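### 3.2 Rehearsal rooms and acoustic conditions

Amateur choirs seldom rehearse in the room where they perform. The Jisia chamber choir, whose weekly sessions form the material for this study, used 2 rooms over the recording period: a carpeted hall with a low ceiling, and the nave in which its concerts are given. Singers were not told which measure was under study. They knew only that their tuning and timing would be looked at in some way.

Pitch was taken from close microphones worn by one singer in each voice part. The signals were cleaned with the Proveck filter, using the settings given by Benkirane in his earlier work on part-singing, and then cut into phrases by hand. Phrases shorter than four beats were dropped. A total of 2000 phrases remained. The reverberation time of each room was measured with the singers absent and again with them in their places, and only the second value is used in what follows.

A bare room with a hard floor returns more energy in the upper bands than a furnished one, and altos and basses respond to this differently. In the models, floor and wall surfaces were each given one absorption value per octave band. Doorways were treated as fully absorbing when open and as part of the wall when shut. 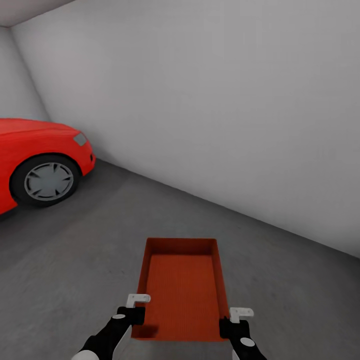
### 3.3 Drift in unaccompanied pieces

Drift was defined as the change in the tonal centre between the first and last full chords of a piece, in cents. Downward drift was the more common in both rooms. It was greater in the carpeted hall, where drift of up to 23 cents was found in slow pieces, and it built up mainly at phrase ends, when the sopranos took a breath before a rising step. The Benítez motet was the one work that rose, and it did so in both rooms.

Amr Benkirane has argued that drift of this kind follows from the chords themselves, since pure thirds and fifths cannot all be kept through certain progressions. Our data agree with this in part. The motet passes through such a progression twice, and the shift at each passing has the sign his account predicts. The size does not match – the second shift is much the smaller – and we return to the point in Section 5.

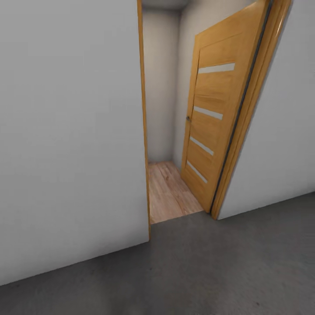

**Figure 3.** Doorway in a simulated room, with a concrete floor in front and wood-grain flooring beyond.

Timing was treated separately. Onsets were marked on the vowel, as is usual, and the spread across the four parts was taken for each chord. The spread was wider in the nave, as expected from the longer reverberation, but the difference shrank over the term. By July, after 10 sessions in the nave, it was no longer significant for the lower voices. The sopranos remained slightly ahead of the beat throughout.

The warm-up exercises, taken from the Funport collection, were left out of both analyses. They are sung with a piano, and drift has no meaning there.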